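2024年1月15日
記:Nassoro Mabula

朝から台所の引き出しを片づけた。正月に出した重箱と祝い箸の残りが調理台に置きっぱなしで、来客用の皿をしまう場所がなかった。皿は流しの下に移し、重箱は布で包んで押し入れの上段に戻した。輪ゴムと古い保証書は捨てた。六月に買ったまま忘れていた寒天も出てきたが、期限内だったので残した。

昼は大根と油揚げの味噌汁、それに冷やご飯。大根の皮はきんぴらにした。

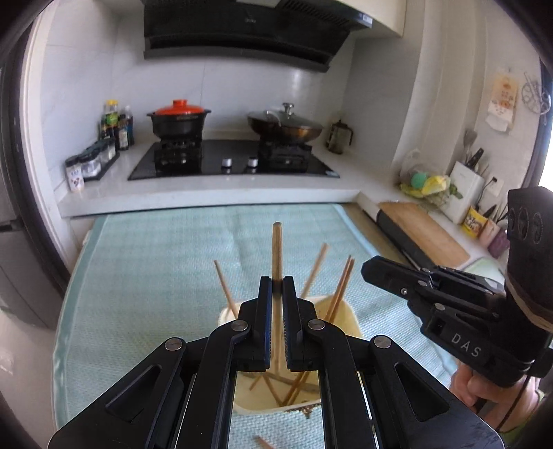 午後は商店街のMutisoまで歩いた。乾物の棚が模様替えしていて、昆布を探すのに手間どった。小豆は50円上がっていた。昆布と小豆を2袋ずつ買い、帰りにSkareroでコーヒーを飲んだ。風が強く、橋の上では帽子を押さえて歩いた。店の人の話では、角の金物屋は今月で閉めるそうだ。鍋の取っ手を直してもらった店なので残念だ。

帰ってから小豆を煮た。一度ゆでこぼし、あとは弱火。途中で電話が鳴り、妹と20分話した。母の膝はだいぶよいらしい。来月の法事は平服でよいとのこと。鍋の水が減っていたので足した。

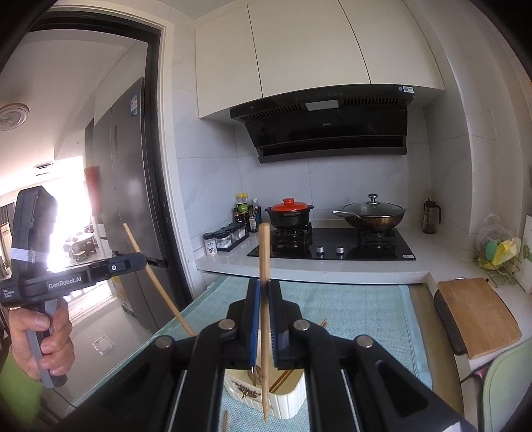 小豆の砂糖はいつ入れるのか。豆が指で軽くつぶれるまで煮てから、何度かに分けて入れる。

今日は少し早く入れたようで、皮が硬い。残りは明日、粥に混ぜるつもり。夜は湯豆腐で済ませた。風呂のあと、法事の返事のはがきを書いた。切手がないので明日買う。

最終更新:2024年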